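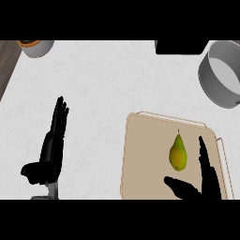
Gedbridge puts two hand controllers head to head, and the slow one wins on fruit

I spent most of an afternoon in June at Gedbridge's office in Junport, drinking their coffee and watching a two-armed robot try to pick up a pear. In simulation, I should say, so no fruit was harmed! The company has been comparing two ways of driving the same pair of five-fingered hands, and it put out its first numbers this month. I've been pestering them for those since spring, so I was pretty happy to get a seat next to the screen.

The two controllers are called Holub and Idlow. Holub is the older one. You give it a target for each fingertip and it works out the joints from there, quickly and with a fair amount of confidence (too much, some would say). Idlow is newer and fussier. It brings the hand in next to the object, pauses, checks where the thumb has ended up, and only then starts to close. Same arms, same hands, same virtual kitchen counter with a cutting board on it. The only thing that changes between runs is the code telling the fingers what to do.

Gedbridge ran 4,000 pick attempts with each controller, moving the object a little every time. On the hard-sided stuff there wasn't much in it, and Holub was a good deal faster. The pear is where they split. Holub dropped it or knocked it over 620 times. Idlow's count hasn't been released yet, because the team found a logging bug and wants to rerun part of the set, but I was told it's well under half of that. I'd love to give you the real figure and I'll add it when I get it.

Why a pear? I asked Dušan Jelínek, who wrote most of Idlow, and he laughed like he'd been asked before. "A ball is too kind to you," he said. "With a pear, you close at the wrong height and it slides right out the narrow end. You find out very fast if your thumb is lying to you." The thumb came up a lot that afternoon. Apparently Holub treats it as one more finger that happens to point another way, and it tends to get there early and give the fruit a shove before the rest of the hand has arrived. You can watch it happen again and again on the replays, and after a while you start wincing in advance.

Idlow isn't all good news, though. It takes 7 seconds on an average pick where Holub takes 3, and that's a painful gap if you're hoping to clear a whole counter. It also doesn't do much with the second hand yet. The left one just gets parked out of the way while the right one works, and two-handed picks are planned for the next round. Jelínek wasn't shy about this. He said he'd take slow and boring over fast and on the floor, at least until the approach step is tuned up.

The bigger question, and the one I kept bringing up until I was probably annoying, is how much of this carries over to real hardware. Simulated skin friction is a guess, and a simulated pear never gets bruised or sticky. Gedbridge says it has one physical pair of hands set up in Junport and will repeat a smaller version of the test there – same object positions, fewer attempts, and a box of actual pears. They're also going to try a mixed setup where Holub handles the reach and Idlow takes over for the last little bit before contact. I think that's the one to watch. It seems like the obvious thing to try, and when I said so, two people at the next desk turned around and said they'd been asking for it for months.

There's a camera question hanging over all this too. Both controllers got the exact position of the pear straight from the simulator, so neither had to find it by looking. Once they have to work from camera images, with a hand getting in the way of the view half the time, I'd expect both scores to drop, and I wouldn't bet on which one drops further. Jelínek wouldn't either.

The full write-up is supposed to go on the Gedbridge site once the rerun is finished, along with the replay files for both controllers. If you run your own hands and want to try the same object set, they say they'll share the starting positions – just write to the Junport office and ask for the pear list.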